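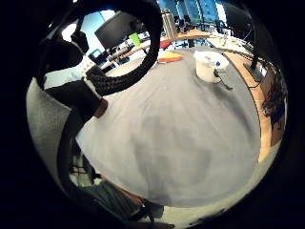 Desk Cover, large, gray

I bought the Clastby in July to hide a tabletop that had given up on looking decent. It comes rolled in a tube and spends its first week trying to get back in. The instructions suggest "gentle weights at the corners." I used dictionaries, then a cast iron pan, and for one corner a bag of rice.

Once flat, it's very good. A pen doesn't punch through the paper the way it does on the Birken mat, and a coffee cup makes no sound when you put it down, so you can forget you have one. I did, twice. Coffee comes out with cold water if you get to it that day. Ink doesn't, and I now own a small blue island near my left elbow.

My complaint is lint. The surface collects it like a hobby. Rochelle Ellery has the same cover in black and tells me gray is the easy one, so I'll stop whining — a little. The roller they sell for cleaning it is a plain sticky roller with a nicer handle. Skip it.

Sizing is odd too. Mine was cut 2 inches shorter than the listing said, and Clastby sent a replacement after 20 days and one fairly stiff email. The replacement fits. The short one is under the dog's bowl, where it has also collected lint.

Four stars. I'd buy it again, in a color closer to coffee.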